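Clamdale workshop, shoe bench notebook
12 December 2019

Back on the footwear rack problem, and I'm pleased to say I am properly hooked on it now. Kai-wen reckons I've talked about nothing but shoes since July. Fair enough.

Where we'd got to: the Enuvine prototype (the low rack, two tiers, for the entry hall at the Allusia flats) holds flat shoes beautifully. Runners, loafers, kids' sandals, all good. High-tops are the trouble. They're top-heavy once the laces are slack, the collar flops outwards, and over they go. Once one is over it takes up the space of two and everyone just starts dropping theirs on the floor beside it.

So today was a floor day. Rolled back the mats to get at the carpet, which is close enough to what they've got in the Allusia hall, and got the donated shoes out of the tub. I love this part! You learn so much from where a shoe wants to end up.

Notes as I went:

Clearance between tiers is 116 mm at the moment. Fine for the low ones, hopeless for anything with an ankle. Tsegereda wants the top tier hinged so tall shoes can go underneath with it flipped up. I was against it last week and I've come round.

Depth is plenty. Leave it alone.

Heel stop needs to come up to 27 mm. The old lip lets a heavy heel ride over when you shove the shoe in with your foot, and everybody shoves with their foot, me included. 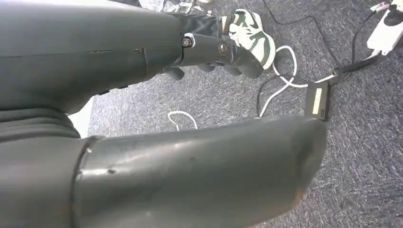

Entry by Tsegereda's bench, written up by Kai-wen Tai's neighbour at the window end

The white and dark green sneaker is my favourite of the lot for this. It looks like a high-top basketball shoe, the sort of thing half the teenagers at Allusia wear, and lying on its side on the carpet it shows the whole problem. Shoes like that need something to lean on. I've sketched a shallow side rail, padded on the inner face, that would sit against the ankle and leave the sole free. Drawing is taped into the back cover.

Tried the rail idea in scrap cardboard before lunch and it was a ripper. Fourteen goes with different high-tops, laces done up and laces loose, and only the really soft canvas pair slumped over the top of it. Cardboard won't last, obviously, but the height is right. Next version in the offcuts from the Diệp job — there's a decent length left under the stairs, unless someone's had it.

Colour is still open. The Enuvine people asked for grey. I'd push for something warmer, because a hallway full of wet sneakers in winter needs all the cheering up it can get.

To do: cut rail, 507 mm long, round the ends over. Ask Tsegereda about hinges. Find the missing lid for the shoe tub. Buy more felt.

Comments

Tsegereda Abdella: Hinges are in the second drawer, brass ones. Thrilled you've come round! Don't use the small screws, they pull out.

Kai-wen Tai: The Diệp offcut is still there, I put your initials on it. Could the rail be removable? My mum's boots would never fit with it in.

Tsegereda Abdella: Removable is a good shout. Two pegs each end?

Kai-wen Tai: Pegs would do it. I've got dowel.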